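gronumwood-clothes
Last updated: January 26, 2018
Filed under: Student projects > Robots > Data

README

Hello! If you've come for the download, it's in the folder called episodes, and you want to read the bit on the missing half-seconds before you train anything on it. If you've come from the Pritthorpe open evening and just want to know what those two arms were doing with the laundry, read on, it's all in here somewhere.

What it is

Gronumwood is the name of our box. It's also the name of the team, and by now the name of the data, so apologies if I use it for all of them in one paragraph. We're the robotics club at Pritthorpe and this is our entry for the Desjardins Cup, soft objects class. The class asks for a pair of arms that can pull a small heap of clothes apart, lay each thing out, and fold it or put it to one side. You may use any method you like. We went for learning from demonstrations, so one of us moves a pair of leader arms by hand, the arms in the box copy them, and everything gets written to disk.

There are 1,013 episodes in this release. Some 600 of them are folding and 400 are taking the heap apart. The leftovers are odds and ends from when we were changing the grip settings, and I've put those in a folder of their own called scraps. Please don't train on scraps. I did, for a whole weekend, and the arms learned to wave at the shirt.

An episode starts with the arms at rest and the clothes dropped in by hand, and it ends when the driver presses the pedal. Most are under a minute. The ones over a minute are mostly mine (I'm slow, and I like to have a second go at a corner).

What's in an episode

Each episode is a folder, numbered in the order it was recorded. Inside you get:

- joints.csv, with the joint positions for both arms and how far open each gripper is
- leader.csv, the same thing for the leader arms, which is what you want as your action
- left, right and fixed, three folders of frames, one for each camera
- notes.txt, with the task, the driver's number and whatever the driver felt like typing

notes.txt is worth a look. It's free text and very uneven. Some drivers wrote "ok" every single time and one wrote little essays about sleeves. There's a line in each that says good, meh or bad, and the driver picked that straight after pressing the pedal. Bad ones are still in the release. I think they're useful, but filter them if you don't agree: grep for "result: bad" and you'll have the lot.

Drivers have numbers in place of names. There were seven of us, all club members, and all of us said yes to having our driving shared.

The set-up

Two arms on a rail at the front of the box, one to the left and one to the right, both reaching in over a mat. The box has three walls and they're all covered in the same big flowery paper with moths on it. So your background is busy, with a lot of pink and orange and purple in it, and the mat has faint flowers on it as well. If your plan was to find the clothes by colour, have a look at some frames first! The pink thing and the pink flowers aren't as far apart as you'd hope once the picture is shrunk down to what a small network will eat.

The recording program is called Musto. A former member wrote it, I inherited it, and I've changed about as little as I dared. It reads the arms and the cameras on separate threads and stamps each row with the time. You don't need Musto to use the data. You do need it if you want to play an episode back on real arms, and then please keep a hand on the power switch, as it will happily send the first position at full speed. Move the arms near to the start by hand first. I mean it!

Things that are wrong with it

I'd sooner list these here than have you find them at two in the morning.

Missing half-seconds. Now and then the right camera stops for about half a second and then catches up. The joint rows carry on as normal, so if you pair frames to rows by counting, you'll drift. Pair them by time stamp. There's a script, match.py, that does this, and it's short enough to read with a cup of tea.

Gripper numbers. Early episodes have the grippers going from 0 (shut) to 1 (open). Then I turned it round, for reasons that seemed very good in May, and then I turned it back. The loader sorts it out and gives you 0 for shut throughout. If you read joints.csv yourself, look at the flag on the first line.

Left-handed drivers. Two of us are left-handed and you can tell. In their episodes the left arm makes the first pick nearly every time. We were pleased with this once we'd noticed, as our first policy had never used its left arm for anything but holding. If you want a balanced set, split by driver.

The light. We recorded at all hours and the room has a window. The evening episodes are yellower, and I didn't lock the white balance until well past the halfway point. Sorry.

Bits on the mat. We didn't clean it between runs, so there are specks and fluff in plenty of frames. They move about from one day to the next. I've not seen it bother a policy, but I haven't looked very hard either.

Only a few clothes. We used the same small set over and over. A policy trained on this will know our clothes very well and yours hardly at all. We tried it on a tea towel. It had a go at finding the sleeves.

How well does it work

Taking the heap apart goes nicely. The policy we've got now will lift the top thing off and set it down clear of the rest more often than it won't, and when it misses it usually tries again, which I'm quite proud of as we recorded plenty of fluffed picks on purpose. Its favourite mistake is taking hold of two layers at once. The arm comes up, everything comes up with it, and then the other arm stands there waiting for a gap that never opens.

Folding is another matter. The first fold is fine if the cloth is flat to begin with. The second fold is a coin toss. I think we need more episodes that begin in the middle, with one fold already done, and that's next on my list once the club has the room back. I'm not putting scores in this file as the cup hasn't settled how it's going to count a fold, and anything I wrote down would be out of date by the time you read it.

If you get something better out of the data, do write in! Even if it's just "the left camera is useless, I threw it away and my results went up". I've half suspected that myself.

A few frames 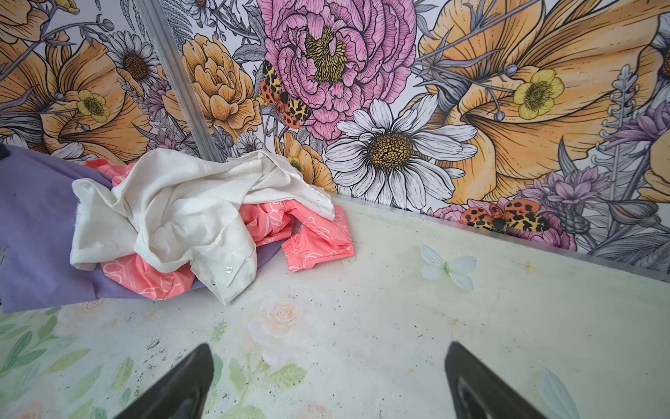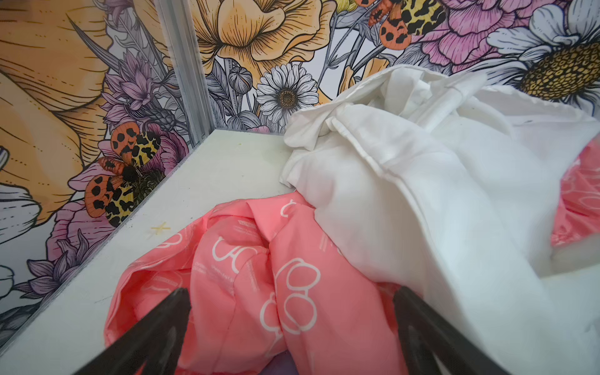
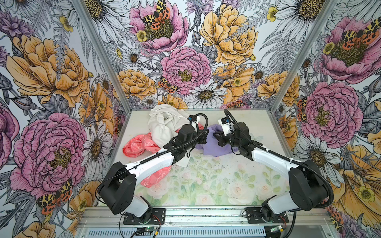
Pink, purple and white clothes in the box. First two from the cameras on the arms, last one from the fixed camera.

Getting started

Unpack the archive somewhere with a good bit of room, then run check.py from the top folder. It opens every episode, makes sure there are as many frames as the notes claim, and prints the number of any that fail. It should print nothing at all. If it does print something, your download was probably cut short, so try again before you email me.

After that, load.py has one function you care about, called episodes, and it takes the task name ("apart" or "fold") and hands you one episode at a time. Frames come out as arrays, joints as plain numbers in degrees. Yes, degrees. I know. Musto uses degrees and I wasn't going to argue with it.

Using it

Use it for whatever you like, including your own cup entry, even in the same class as us. Just say it came from the Gronumwood team at Pritthorpe and send us a link if you put something up. Please don't pass on edited copies under the same name, as we had one case of somebody chasing a bug for days in a version that wasn't ours.

Still to do

- the second-fold episodes
- put the driver's hand (left or right) into notes.txt so it doesn't have to be looked up
- lock the exposure on the arm cameras as well
- find out why episode 7 has sound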